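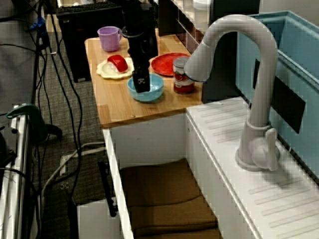
Step 3. Oil your Cadirwood countertop

I do mine on a Sunday evening, when I'm done cooking and can leave it alone all night. Clear everything off first, right down to the last plastic bowl and cup, and wipe the wood with a barely damp cloth. I like a warm honey color, so I stick with the clear oil.

1. Let the top dry for 40 minutes.
2. Rub on a thin coat, going with the grain.
3. Do the front edge too — I forgot mine the first time!
4. Wipe off the extra and wait until morning.

Note: For the first month, I'd oil it every 7 days.

Caution: Oily rags can catch fire by themselves. Lay them flat outside to dry, never balled up in the trash.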